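Search this site Search

About Gekness

We're a small company with one big question on the wall: can machines do the chores yet? We mean the ordinary ones. Picking up shoes, sorting a laundry pile, putting the right part in the right bin, wiping down a counter without knocking over the salt. We've been asking it since we opened our doors in Harnuvbridge, and we still get excited every time the answer moves a little.

Gekness started in the back half of an old furniture showroom with 2 workbenches and a lot of secondhand shelving. We'd all come from factory automation, where robots have done wonderful things for a long time. A good welding arm can hit the same spot all day and all night. But then we'd go home, trip over a sandal by the door, and wonder why the machine we'd spent the whole day with couldn't have put it away. That gap bothered us (it still does!), and Gekness grew out of it.

What we do

We teach and test robot hands on everyday jobs, and we write down how it went. Homeowners, care homes, small shops and warehouses come to us and ask whether a certain chore can be handed over. Sometimes we can say it's ready. More often we say part of it is, and we explain which part. Now and then we say to check back with us next year, and people seem to like hearing that plainly.

Our days are built around chores, and each chore gets broken into little jobs. Take tidying shoes. You have to find the shoe, work out which way it's facing, get hold of it somewhere sensible, carry it, and set it down next to its partner so the pair looks like a pair. Any four-year-old can do this. For a machine, every one of those steps is its own puzzle, and we love them all, even the ones that have been beating us since February.

Slides and flip-flops have turned into a favorite around here. They're light, they're soft, they have a big opening where the foot goes, and they look quite different from the front, the side and the back. Squeeze a soft shoe and it changes shape, so the hold you planned may not be the hold you get. A lot of our time goes into the last inch, when two fingers close on something that bends.

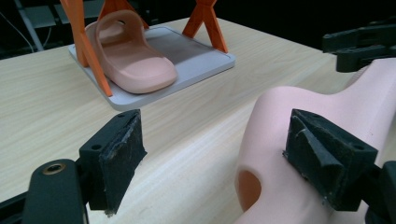 Can a robot tidy up my house today?

Parts of it, in the right conditions. Floor cleaning has been in good shape for years, and picking up single, easy items from a clear surface is getting better quickly. A whole messy room with clothes, toys, cables and a dog walking through it is still too much for any machine we've tested. If you have one chore that's the same every day, write to us about that one first.

Our projects

Flimer is our home project, and it's the one visitors ask about most. It covers 13 household chores, from pairing shoes to loading a dish rack, and each one is graded on a simple scale that runs from "needs a person" to "leave it running." So far, 6 of them have moved up at least one grade since we began. Folding a fitted sheet has not moved at all. We have a deep respect for the fitted sheet.

Stöckli is the shop-floor side. It's about the small in-between tasks that pile up in packing rooms and repair shops: topping up bins, turning parts the right way around, sorting returns, putting tools back where they belong. Shop floors are kinder to machines than kitchens are, mostly thanks to good lighting and things staying where you left them. The speed is the hard bit. A person packing orders is really, really fast, and we've learned a lot just by standing next to good packers and watching their hands.

The two projects share a workshop and a coffee machine, and ideas go back and forth all day. A trick for picking up a floppy cleaning cloth ended up helping with padded envelopes. A fix for slippery bottles came straight out of the parts bins.

How we work

We start with people doing the job. Human hands are full of good habits that nobody ever wrote down, like nudging a thing against a wall to turn it, or pinching an edge before lifting. We look for those habits and try to pass them on.

We use normal stuff from normal stores. Our shelves hold shoes, mugs, towels, lunch boxes, extension cords and more mismatched socks than we could ever explain to an accountant. If a chore only works with perfect objects, we don't count it as working.

We also keep our bad days. Every failed try goes into the same notebook as the good ones, and when we share results with a client they get both. It makes for long reports, and we think they're the best reading in the building.

Come and see us

The Harnuvbridge workshop is open to school groups, local businesses and anyone who's curious. Visits start at 10 in the morning, and you're welcome to bring something from home that you wish would put itself away. We can't promise a machine will manage it, but we'll be very happy to try, and we'd like to hear how you do it yourself.

Share this page 13 shares 2 comments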